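Registration for the spring vendor show at the Sistov research campus opened this morning. Booth form is on the Ollow page, same login as last year.

Two things changed. The show moves from the main lobby to the second floor of the Bakos building, next to the core labs. And it runs one day only, in May.

Standard tables are 2000, corner tables are 4000. Both come with power and lunch for 2 people. If you need a third lunch, put it in the notes box.

We mailed the flyer to every lab manager on our list - around 3 per department. If you run a lab there and didn't get it, reply here and I'll add you.

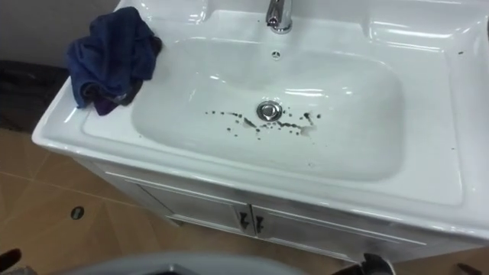 Freight: the loading dock closes at 4 and the elevator is small. Anything taller than a person should come in pieces. Xolani Mnguni handles the dock schedule, so send him your crate sizes before you ship.

No live samples on the tables, please. Empty tubes, plates and demo units are fine. Tondurix is bringing a bench centrifuge and will run it with water only.

Enikő Barta is giving the lunchtime talk on freezer inventory. It's 20 minutes plus questions, and you don't have to sign up for it.

A few people asked about parking. Vendors use the lot behind Bakos and pick up a pass at the front desk. Researchers should park where they normally do.

Setup starts at 8, doors open at 10. Please don't pack up before the doors close - we had complaints last year from people who came over after their last meeting.

The floor plan goes up Sunday night. Table numbers will be on it.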